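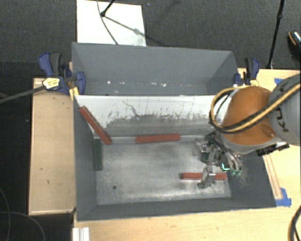
Reading Group Project: Report on Tirkow

Chandrasekhar Pinto

Our project asked whether the reviews printed on a book's jacket tell you anything about the book. I took Tirkow, a novel in 22 chapters by Hadard, and read it against the six quotes on the back cover.

Four of them call it "haunting." I marked every page where I felt uneasy and got to 20, most of them in the flooded school section. The rest is a family arguing over a boat. It is decent arguing, but the word doesn't fit.

Alistair McIver read the same copy after me and disagreed. He thinks the boat chapters are the frightening ones, and that I rushed them. I did read the last 100 pages in one evening, so he may have a point, though I went back to chapter 17 and still didn't see it.

The quote calling the ending "perfect" comes from Jääskeläinen, who has the same publisher. I would not trust it much.

What we can't claim is that jacket quotes are useless. We tested one book with two readers, and we already knew what the quotes said before we started. Next term Alistair wants to cover the jacket first and try Drornitico.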